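Block Sorting Cell - Build Gallery
Durnthorpe Shared Workshop, Bay 7
Posted by Gemma Entwistle, March 22, 2020

The pages before this one cover the bench, the power supply and the arm mount. This page is for the bin and the first round of picking trials. The cell is a joint build between me and Alfie Staniforth. He does the wiring and the mechanical parts, I do the control code and the write-up.

The task is simple to state. Test blocks in two colors go into a bin in any arrangement, and the arm has to take them out one at a time and sort them by color. Most of the work has gone into the cases where blocks touch each other or sit close to a wall. An isolated block in the open was solved in the first month and has not been interesting since.

The controller is called Bellamy, after the street the workshop used to be on. It runs on a secondhand desktop under the bench. Bellamy picks a target block, plans an approach, closes the fingers and checks the finger gap before lifting. If the gap reads too small it opens, backs off and chooses again. The retry limit is set to 7. Past that it stops and waits for one of us.

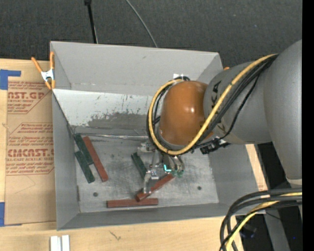 Approach height was the setting that took longest to get right. The first value came from the bin drawing and ignored the floor itself, and the fingertips touched down before they closed. The offset is now measured at each corner and at the center of the floor, and Bellamy interpolates between them. Total change from the drawing value was small, but the scraping noise stopped.

Walls are handled by a keep-out margin. Any grasp that would put part of the gripper inside the margin is turned by 90 degrees and checked again. If both versions fail, the block is marked as blocked and the next one is tried. Usually a blocked block frees up once its neighbor is gone. When it does not, there is a push move, which slides the block toward the middle with one closed finger. The push is slow on purpose.

Blocks lying parallel and close together are still the worst case. There is no room for a finger between them, so the only option is to grip across the ends, and the long blocks are close to the limit of the finger travel. Alfie has drawn a thinner fingertip for this. It has not been cut yet.

Cable routing has been redone twice. The first version used short ties and pulled tight when the wrist turned past half a revolution. The second had too much slack and brushed the bin wall. The current version has a loop at the wrist and is tied again farther back on the arm. Check it by hand, at low speed, after any change to the wrist limits.

Trial numbers so far, all with the same lighting and the same set of blocks:

Picks attempted: 706
Stopped at retry limit: 49
Push moves used: 186

The stops are logged with the block layout, so each one can be set up again by hand. I have been through the first part of the log. The parallel case accounts for most of it, followed by blocks flat against the front wall.

Next on the list is a second bin to sort into. At present the arm sets blocks down on a tray from Ruteder, which works but has to be cleared by hand and limits how long a run can go. After that, the new fingertips, and then a mixed set with cylinders. We have agreed to show the cell at the Drerstead open day in June if the second bin is mounted by then.

Settings files and the bin drawing are on the downloads page. The drawing still shows the old floor height - use the corrected offsets in the settings file instead.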